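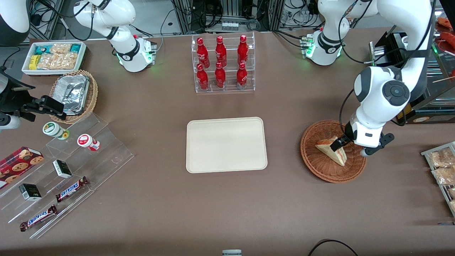 Two-arm robot at the Flosden hall, with a sandwich in the gripper of its left arm.

Gatside opens its Flosden hall to visitors in April

FLOSDEN – Gatside, a maker of software for robots in food retail, will open its test hall in Flosden to the public for one afternoon in April. Visitors can watch two-arm robots handle packaged food and drinks, the same kinds of goods that a small shop sells every day.

The demonstration table is arranged like a shop counter, with chocolate bars, cookies, bottled drinks and sandwiches. During each demonstration the robot receives an order and places the goods on a tray. One demonstration takes 20 minutes, and after it the engineers will answer questions for 25 minutes.

"Soft food is still the most difficult task for us," the company said in a statement. "A bottle keeps its shape, but a sandwich can be damaged very easily. We wish to show this work openly, also the parts which are not finished."

The hall was prepared together with Lindemann, which supplied the shelving and the safety equipment. A first open day at the Warham office last year received 1,124 visitors. For Flosden the number of places is limited to 200, and registration in advance is necessary. Entrance is free of charge. Children are welcome together with an adult.

Doors open at 1 p.m. and the last demonstration begins at 4:30 p.m. Parking is available behind the building. Journalists who would like to visit the hall in the morning are kindly asked to contact the Gatside press office.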